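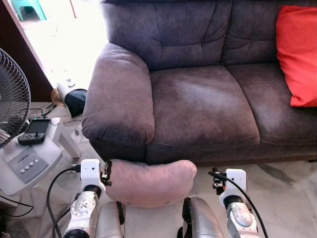
Two-seater sofa in dark grey, with tufted back cushions.

Zimis Landlord: rental accounts software, reviewed after a full year

I let out three flats, all bought with ordinary buy-to-let mortgages, and until last year I kept the figures in a spreadsheet. Maureen Rudd, who manages a few places near mine, suggested Zimis. I have used it for twelve months, on the middle plan.

Setting up took an evening. You enter each property, the purchase price, the loan and the tenancy dates, then link a bank account. Two of my accounts linked straight away. The third, a joint one, had to be done by uploading statements, and it still does.

Rent matching is the part I use most. When a payment arrives it is set against the right tenancy, and a late one is flagged after 7 days. You can change that, but only for all properties at once. One tenant pays in two halves, and the program marked her as in arrears every month until I found the split payment setting under Tenancy, Advanced.

Expenses are less good. Receipts can be photographed and the amounts are usually read correctly, though a boiler bill for £2085 went in as a repair when part of it was an improvement. There is no way to divide a single receipt between categories. I enter it twice and attach the same photo to both. Furniture replacement has its own heading, with a box for the cost of the old item.

The yield page shows gross and net figures for each flat. Net yield leaves out mortgage interest unless you tick a box, so check that before comparing anything. It does not allow for empty weeks either. I keep back one month's rent per flat and work that out by hand.

I also tried Mundico, which is cheaper and has a better phone app, but it would not export a full year in one file. Zimis does, and my accountant had no complaints about the format.

Support is by email only. I wrote twice and had a reply the next morning both times, once from a Virgilio Marquez who fixed a doubled opening balance.

Price: £30 a month for up to five properties.
Rating: 7 out of 10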